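Omari Rent Ledger, Desktop Edition

Published by Vomholm
For landlords and small property managers

Omari is a rent accounting program for residential units. It records leases, charges, payments, deposits and notices, and keeps a dated history for each tenant account. The program runs on a single office computer or on a shared network drive. An internet connection is needed for activation and updates only.

Capacity

The standard license covers 100 rental units in any number of buildings. The extended license covers up to 2,000. Both allow six named users, each with a separate login and permission level. Former tenants do not count toward the unit limit, and their accounts remain searchable after move-out.

Rent charges

Recurring charges are posted from the lease record on the day set for each unit. A charge can be monthly, weekly or every two weeks. Mid-month move-ins are prorated by actual days in the month or by a 30-day month, selected per building. Parking, storage and pet charges are held as separate lines and can start or end on their own dates.

Rent increases are entered in advance with an effective date and a notice date. The program compares the two against the notice period stored for the building. If the notice is short, the increase is saved as pending and will not post until a user with manager permission changes the date or enters an override. Overrides are written to the audit log with the user name and a required comment.

Omari does not contain local rent rules. Notice periods, increase caps and late fee limits are entered by the user and should be checked against current law where the building is located.

Receipts

Each payment produces a numbered receipt showing the payer, unit, amount, method, period covered and remaining balance. Receipt numbers cannot be reused or deleted. A voided receipt stays in the sequence and is marked void. Partial payments are applied to the oldest open charge first unless the user assigns them by hand. Cash payments can be set to require a second user's initials before the receipt prints.

Furnished units

The contents module attaches an inventory to a lease. Items are entered by room, with condition at move-in and condition at move-out in adjacent columns. Photos are stored with the room record and print on the signed copy. Replacement values are optional. Items marked missing or damaged at move-out can be carried to the deposit statement, where each deduction needs a description and an amount — the statement will not close with either field blank.

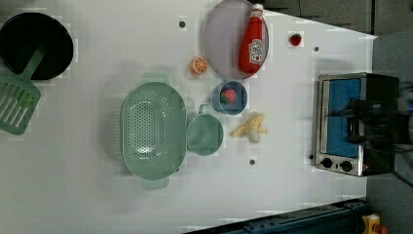
Kitchen items, including a frying pan, colander, measuring cup and slotted spatula.

Deposits

Deposits are kept in a separate ledger and do not appear as income. Interest can be calculated as simple or compound, at a rate entered by building. The deposit statement lists the amount held, interest, itemized deductions and refund due. A warning date can be set so that open statements appear on the start screen before the return deadline.

Reports

Rent roll, aged balances, vacancy, lease expirations, deposit liability and payment history are included. Reports print to paper or PDF and export to CSV. The custom report tool handles six filter fields per report. Saved filters are shared by all users on the same license.

Importing existing records

Tenant lists and opening balances can be loaded from CSV. Column headings must match the template supplied with the program. Files exported from Valdebenito can be read directly, except for attached documents, which have to be added again by hand. Run the import on a copy of the data folder first. The import log lists rejected rows by line number.

Backup

A backup is written to the chosen folder each time the last user logs out. Backups are encrypted with the administrator password. Vomholm cannot recover this password.

Support

Phone support is included with a current maintenance plan. The line is closed on Thursday mornings. Setup questions and requests for the CSV template go to Haruna Sasaki in product support. Printed rent receipt forms by Clomwood fit the standard receipt layout and are sold separately.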